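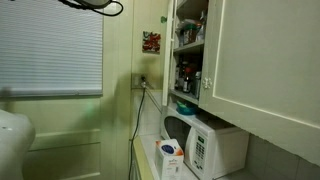
The kitchen station at Brinberg, with the left cabinet door open.

Home | Project | Data | FAQ | Contact

Questions about the Skimden kitchen recordings

What do you collect?
We collect short recordings of a robot doing kitchen tasks, guided by a person. Each recording is one example for the learning system, which we call Grikatell. The present set has 496 examples.

Why do you use a real kitchen?
In our lab the shelves were too clean and the model learned only clean shelves. A used kitchen has full cabinets, cords on the wall and a microwave under the cabinet, so the arm has less space to move.

How long is one recording?
The limit is 15 minutes, but most are much shorter. An operator makes 21 recordings in one shift and then another operator takes the place.

Do you keep the failed attempts?
Yes. We mark them as failed and store them in a separate folder. Please do not mix the folders when you train – the first users did this and got strange results with the doors.

Do you arrange the objects before each recording?
Only a little. The operator moves 2 objects on the counter or the shelf. The rest stays as it was, also when it looks untidy.

Who checks the labels?
The labeling is made by Gowda, our partner. If you find a wrong label, write to us with the number of the recording.

Can I get the data?
Research groups can ask for it with the form on the Contact page. The next version will come in August. It will have more examples with cabinet doors – this was the most frequent wish.

Print this page | E-mail this page
3 comments | 12 shares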